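Teaching by hand: pictures from the Feltden desk trials

Introduction

The pages in this gallery go with the work we did at Feltden between January and April on showing a robot how to handle packaging. The tasks are the small jobs that come up at any office desk: opening a box, putting a lid back on, laying a sheet of paper in a tray so that it stays flat. None of them is hard for a person. They are slow going for a machine, mostly because cartons give way when squeezed and slide about when pushed.

We used two ways of showing a task. In the first, a person does the job with their own hands while a camera on the head records it. In the second, an operator drives a pair of arms from a control stand. The control software is Ekine, which Halldóra Vigfúsdóttir has kept running since the project moved here. Villads Steinarsdóttir planned the tasks and did most of the checking.

Altogether we kept 128 showings by hand and 119 by remote control. A showing that went wrong was kept too if the person put it right without stopping, as we want the robot to see how a slip is dealt with. The ones where somebody gave up were thrown out.

How a session runs

Each person gets a card with the task on it and nothing more. Early on we gave full written steps, and everybody then moved in the same stiff way, reading and doing by turns. The card now says something like "take the box out of the tray and stand it up" and leaves the rest to them.

A session lasts 40 minutes with a break in the middle. Past that point people get careless with their left hand -- it drops out of view, or rests on the desk and does nothing. For the remote control sessions we stop sooner if the operator asks, as the handles are tiring on the wrists.

Objects are swapped every eight showings. We have a shelf of them: flat mailers, pen cases, tubes, and a set of stiff cartons from Brindov that have held up better than the rest.

Working at the desks

Long boxes have been the most useful objects for two-handed work. A short carton can be picked up and turned with one hand, so the other learns very little. With a long one, the free hand has to come in at some point, and when it does is the thing we want recorded. Here the left hand has the white box near its lower end, well short of the gold band, and the right is open beside it with the fingers spread. Villads marks a moment like this as "second hand near, no grip" when labelling.

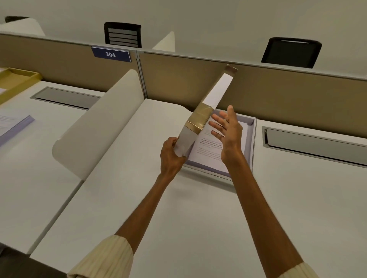

Labels and later use

Every showing is cut into stages by hand, then checked by a second person. The stages are reach, grip, lift, turn, place and let go. Turning gives the most disagreement, and Eyvindsson, who supply the labelling tool, have added a way to mark two stages as overlapping.

The next round will add soft bags and string handles. Halldóra is changing the glove sizes for the control stand first.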